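March, bench notes, Ostau building, main hall

Started at 8:40. Plan for the day was lighting and air in the hall, then the heating if time allowed.

Went through the ceiling lights first, the round recessed ones and the linear fluorescents, all on together. Warm-up is fine. No flicker by eye. Readings at bench height with the Flulalo meter:

under the brightest round light – 1,069 lux
between beams, far end – 400 lux

The second figure is good enough for assembly and too low for soldering. Will keep the soldering station where it is and not move it back as we had discussed. Repeated the first reading after lunch and it came out the same, so I trust the meter again.

Air conditioning set to fan only. Noise at the bench is about 60 dB, a bit more when the louver swings. Can talk over it. Phone calls are harder. 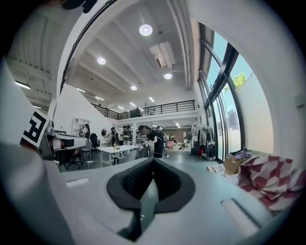 Hall, looking toward the mezzanine. Ceiling lights and AC unit on the white ceiling, black railing across the back.

Mezzanine: the railing is the good part of this room for anyone who has to check the layout below, but sound from up there carries straight down to the benches. Try felt on the underside of the table legs before spending money on panels. Qureshi catalog has the stick-on kind. Order one pack and see.

Lower area under the mezzanine: did not take readings. Needs its own sheet, as the ceiling is a different height and the numbers won't compare. The brown wall panel at the far end soaks up light, I think. Could try a white board leaned against it and measure with and without.

Heating: not reached. The Otov controller manual is in the drawer with the spare fuses, page 13 has the wiring.

To do
– felt pads
– lower area readings, same meter, same height
– ask building office if the fluorescents are on a separate breaker
– label the switches by the door, I still get them wrong

Stopped at 4:15. Meter back in its case, battery at half.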